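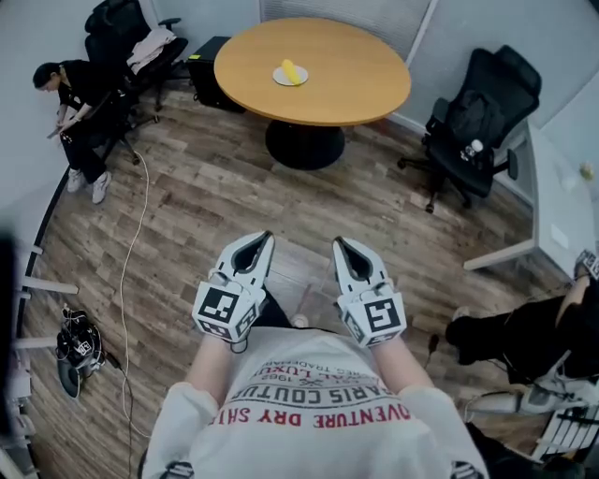 saltline_40
I read the same report and it says the ferry Avora lost power three miles out, well before the wind picked up. So I don't think you can put all of this on the weather.

portside_lou
Fair, but the gusts were already bad when she left Flendell. Two smaller boats had turned back that morning. My question is why the Avora was cleared to sail at all.

saltline_40
Because she was inside her limits. She's rated for 400 passengers and the company says 831 tickets were sold for the whole day, over several trips. That isn't overloading.

Posted April 26, 2018

greywhistle
Tokalix runs the route and they had the same engine trouble in February. I was on that crossing. We drifted for close to an hour and got a voucher for coffee. The crew were fine – it was the office that wouldn't answer the phone.
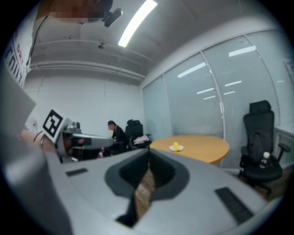
I wrote to them twice afterward and got the same form letter both times. If they had pulled the boat for repairs then, the coast guard wouldn't have been towing her into Thongsuk last night.

portside_lou
Did anyone get hurt? The radio said no, the paper said a few people were treated on the dock.

greywhistle
Treated for cold and seasickness is what I heard. Everyone is accounted for.

saltline_40
Then I'd wait for the inspection. One bad month doesn't prove they skipped repairs.

portside_lou
Two breakdowns on one boat is enough for me. I'm driving around until they replace her.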